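Moving my father's sewing room

12 Nov 2021

My father made curtains for a living for 31 years. He worked out of the back half of a house in Didarside, and when he moved into the apartment in Fledmont last January the question was what to do with everything in that room. He had two machines, a cutting table that had been built in place, and shelves of fabric up to the ceiling. I said I would take care of it. I thought it would take me a few weekends. It has taken most of the year and I am not quite done.

The cutting table was the first problem. It did not fit through the door, because the door had been put in after the table. I took it apart with a socket set and a lot of penetrating oil, and the top went to a man in Borovbridge who wanted it for model trains. He paid $400 for it, more than my father thought it was worth. The legs I still have. They are good maple and I'm going to use them for something.

The machines were easier. The old straight stitcher went with my father, who has it set up by the kitchen window and uses it to hem pants for people on his floor. The other one is an industrial overlock that I kept. It is very loud. It needs its own oil and it runs through thread fast. I had used it as a teenager under supervision, mostly for napkins, and it took me a while to remember how it is threaded. The lower looper is the hard part. If you have one of these, thread the loopers before the needles and keep a long pair of bent tweezers near the machine.

Then there was the fabric. My father kept everything over half a yard. He had a system, but it was in his head, and when I called to ask about it he would say something like "the linings are behind the linings." I sorted by fiber first and then by weight. Cotton sateen lining was the biggest pile, then drapery weight cotton, then sheers, then a shelf of things he never used in curtains at all and had picked up when the mill store at Abubakar closed. 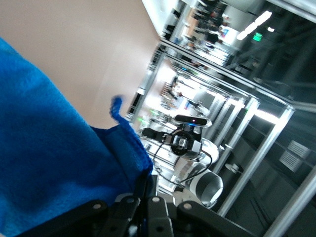
Fleece was a fabric he looked down on. He said it had no hand and no drape and that it was a bath mat for people to wear. I don't agree with him. It is cheap and warm, a beginner can sew it, and a cut edge does not unravel the way a woven one does, so you can leave it raw on a scarf or a dog blanket and get away with it. It does get ugly, though. A raw edge that gets handled a lot starts to curl and lift, and you end up with a little tuft of loose fibers like the one on that blue piece. Washing with towels makes it worse. I trim the fuzz with small scissors and run the edge through the overlock with a wide stitch and wooly nylon in the loopers, and that has held up well on everything I have done it to. You can also fold it over once and zigzag it. Don't fold it twice, it makes a ridge like a rope.

Most of the lining went to the theater department at the high school. The person there is Tamunoemi Fashola, and she came with her own van and her own list and was gone in under an hour. I would deal with her again anytime. She took all of the blackout lining, which I had expected to have to throw away, and she asked for the curtain weights too. I kept back 11 yards of the good sateen for myself.

The sheers have been harder to place. People don't hang them much now. I offered them online for free and got a lot of messages and very few visits. One woman took the ivory for a wedding arch. I have 4 boxes left and they are in the hall closet, where the vacuum used to be.

What surprised me was the hardware. There were coffee cans of hooks, rings, pleater pins, cord cleats and little brass pulleys, some of them older than I am. I set out to sort those too and gave up after the second can. My father wanted the brass pulleys. He does not have a use for them but he likes to have them — they are in a bowl on top of his refrigerator.

He came over last month to see the overlock running. He listened to it from the doorway and said the belt was too tight. I loosened it a quarter turn and it did get quieter. Then he went through the scrap bin for a while and took home two pieces of ticking for a pillow.

If anyone near Fledmont wants polyester sheers in white, leave a comment. I can meet you halfway. I also have a steam iron with a gravity tank that works fine but needs a new hose, and a box of zipper tape in brown.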